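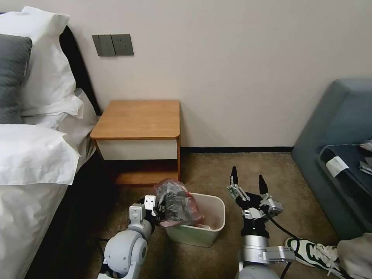 Tips for teaching a two-armed machine to empty the bedroom trash

I was told this would save me time. After 60 tries at a single wastebasket, I have my doubts, but I do have some notes.

Pick the bin before you pick the lesson. A small plastic one with a rolled rim gives the gripper an edge to find. It also weighs next to nothing, so it scoots across carpet the moment you tug. Park it against a nightstand and half the chasing stops.

Leave some bag above the rim. Stubbs sells a liner that fits flush and looks tidy, and I couldn't get hold of it with the controls once in an evening. A crumpled grocery bag is easier. Thin see-through plastic is the worst to judge from the headset view, so go slowly for the last couple of inches.

Decide what each arm does. My habit is left arm on the bag, right arm waiting with its fingers open until there's something worth grabbing. Beginners drive both at once and tie a knot. If you swap jobs halfway through the recordings, expect the machine to dither.

Don't clean up first. The Fidholm booklet says to clear the floor, then show the task. Fine, if you live in a booklet. My bedroom has shoes on the carpet and clothes on the sofa. A machine taught on bare floor did well on bare floor.

Move the bin a little every 5 runs. A hand's width is plenty. Turn it, too, and change what's in the bag.

Throw out the bad takes the same day. You will not remember in December which one had the dropped bag in it. Mahsa Khosravi, who got me into this, keeps her fumbles if she recovered from them. I've tried it both ways and can't see much difference, though she swears by it.

Guiding the arms by hand or by remote? Hevus owners like to push the arms around themselves. It's quicker to learn, but low work by the bed means kneeling, and my knees vote for the remote.

Watch the cables. Before each run, lift the arm once and see that the loop by the wrist swings free.

As for Retent's claim that 400 demonstrations will cover "any household bin," I'd like to see it try the one under my sink. Mine still misses the bag when the curtains are open. I empty the kitchen trash myself, and it takes 2 minutes.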